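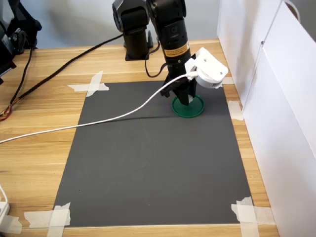 Clastumness: the lid set

README for the Cruickshank robotics club's first dataset, and with luck not its last.

What it is
Recordings of one arm dealing with one green lid on a grey mat. We had planned a kitchen's worth of objects. Then we met the lid. It is flat, round and has a raised rim, which sounded like an easy first week back in November.

What's in it
1,000 episodes, split into 100 folders. Each folder has a notes file written by whoever was driving, so spelling and morale vary. Folder 30 is Cauã's and is mostly swearing in Portuguese, which we have left in the original.

Setup
Tape the mat down at every corner before you start. Crossed strips hold better than single ones. Keep the white cable in a wide arc to the left, clear of the fingers. The side panels stay up the whole session, even if you're cold and want to see the clock.

Labels
success: lid lifted and put back on the mat
partial: lid moved, dignity intact
fail: everything else

Jussara Vasconcelos relabelled the first 6 folders after a disagreement over the word "lifted". Use her version.

Known problems
Timestamps from the Sunday sessions run an hour behind. The Wovmont loader skips empty notes files without telling you.

Contact
Cauã Barros, Cambridge campus, most days after 4 p.m. Bring your own tape.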